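Kitchen table and counter check, unit 306
Grumis shared housing — kitchen walk-through, April 2019
Checked by Laiba Arain. Comments at the end of each item go to the whole household.

1. Food and cleaning products kept apart
Result: needs work

The table is where everything lands after shopping, and that is fine for an hour. The trouble is what shares the space. A green Dettol bottle was lying on its side near an open area of snacks, with a paper towel next to it. Disinfectant belongs under the sink or on a shelf of its own, standing up, cap tight. Please don't put it down among food even if you plan to wipe the table right away.
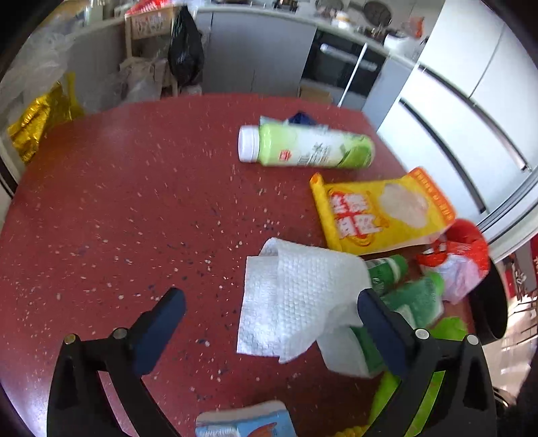 2. Drink bottles
Result: minor

The drink with the lime or green fruit on its label was on its side. Bottles on a round table roll. Stand them up or put them in the refrigerator. Check the cap before you do either.

3. Sponges and scrubbers
Result: needs work

Sponges go by the faucet. One was out with the shopping, close to a fruit net and several bags. A sponge that has cleaned a pan shouldn't sit where somebody will set down an orange. Replace any sponge that smells, and don't rinse and keep it for "floor use" unless it is marked.

4. Cooktop and range hood
Result: pass with comment

A lidded wok and a steel pot were on the gas cooktop. Pots may stay there if they are clean and the knobs are off. The wall behind is tiled and easy to wipe, so do it after frying. Hood filter was last washed in November — it's due again.

5. Oven front and floor
Result: needs work

The stick vacuum was leaning on the built-in oven. It needs to move before the oven is used. A cardboard box was also on the floor by the counter. Flatten boxes and take them down to recycling, or put them away if they are being kept.

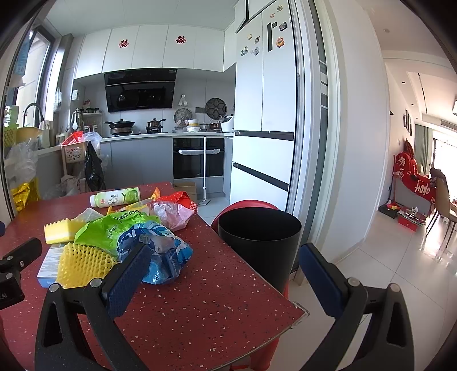

Daniyal Ghauri asked for a wall bracket for the vacuum at the last two checks and would still like an answer. There is no free outlet in the hall, he wrote, so it will keep coming back to the kitchen until it has a charging spot.

Noted, and passed to the office. Until then use the corner away from the oven.

6. Plastic bags and wrappers
Result: needs work

Too many bags. They were on the table, and there were more over by the shelf. Keep 6 or 7 for trash liners and recycle the rest. Thin bags should stay well back from the gas — the counter next to the cooktop is too close.

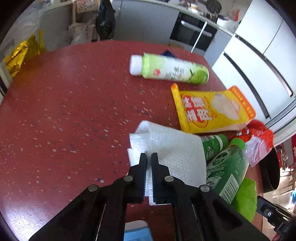 Empty wrappers are a separate matter. If a packet is finished, throw it out the same day. If it is only half finished, roll the top down and clip it, or move what's left to a jar. Foam nets from fruit can't go in the paper bin.

7. Table edges
Result: minor

Anything round and heavy should sit toward the middle. A black container was right at the edge of the table, beside the chair, where an elbow would send it over. Chairs get pushed in when you leave.
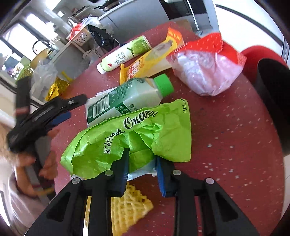

8. Follow-up
Items 1, 3, 5 and 6 to be checked again at the next walk-through.
Item 4: Kirsty MacLeish to wash the hood filter.
Item 5: office to reply on the bracket.
Shabnam Lodhi has the spare clips and jars if you need any.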